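November
Balthasar Marti and Magdy Tazi

Gathering hand demonstrations for a learning system: what we did and what we would do differently

Our project had a grand aim when we wrote the proposal, which was to teach a model to tidy up. By the second week the aim had shrunk to teaching it to recognise tidying up when someone else is doing it, and by the fourth we were mostly concerned with scraps of paper. Our supervisor called this "finding a scope". We have kept the phrase.

The learning system itself was already there. It is called Sirkolell, it was left to us by the previous year's group, and it comes with a readme that ends halfway through a sentence. It takes short clips of hands at work, seen from the worker's own viewpoint, with a line of text saying what is going on. What it lacked was clips. The old set had 300 of them, nearly all of one person stacking the same cups on the same table, and it showed. Given anything else, the model announced with great confidence that cups were being stacked.

So we set out to collect 800 new clips, split between four tasks: gathering, spreading, folding and sorting. We wanted the surfaces to vary as much as the tasks. Desks and tables were allowed, but so were floors, window sills, shelves and seats, as people do put things down wherever there is room. The coloured card under the material was Magdy's idea and is the one decision in this report we would defend in court. Without it, white paper on a pale desk gave the labelling tool, Widmer, almost nothing to hold on to, and it drew its outlines round the shadows instead.

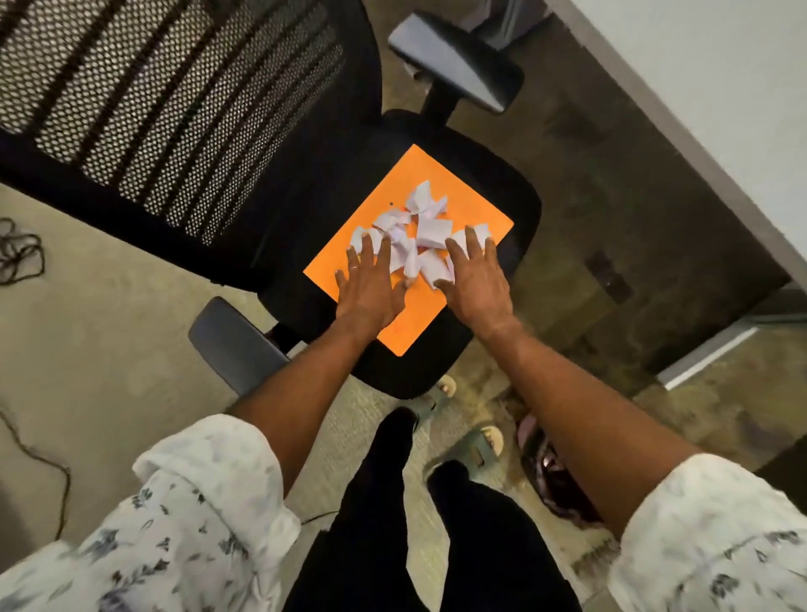

Figure 1. Torn paper on orange sheet, chair seat as work surface. Both hands in contact with the pile.

Each clip followed a written prompt, and the prompts caused more arguments than anything else in the project. "Gather the paper" seems clear until two people do it. Balthasar gathers by pressing down and dragging. Magdy picks up pieces one at a time, like a man collecting evidence. We first tried to agree on a correct way and wrote a page of rules, then noticed that a model trained on our rules would have learnt our rules. The page was dropped and both styles went in.

Labelling was slower than recording by a depressing margin. We ended up with 1,843 text labels, as many clips contain more than one action, and each label was checked by whichever of us had not written it. We disagreed on 155 of them. Most of these were over where one action stops and the next starts: is a hand resting on a pile still gathering, or has it finished and is having a rest? We settled on "gather, hold" as a separate label. It is ugly, but it cut the quarrels down a good deal.

Results are modest. On clips from the Curnemine room, where we did most of the recording, the new model tells gathering from spreading most of the time. In the Clirnedgate corridor, which it had never met, it does worse, and folding is still mistaken for sorting more often than we would like. It has stopped seeing cups everywhere. We count this as progress, though it now has a weakness for paper.

If we had another term, we would bring in more hands. Two people is a very small share of humanity, and the model has by now learnt our habits better than our flatmates have. We would also write the labels on the same day as the recording. Leaving them for a fortnight meant watching our own fingers with no memory of what they had been up to.

The clips and labels are on the group drive, and the readme has been finished, including the sentence.

Contact: student projects office | © the authors | Back to top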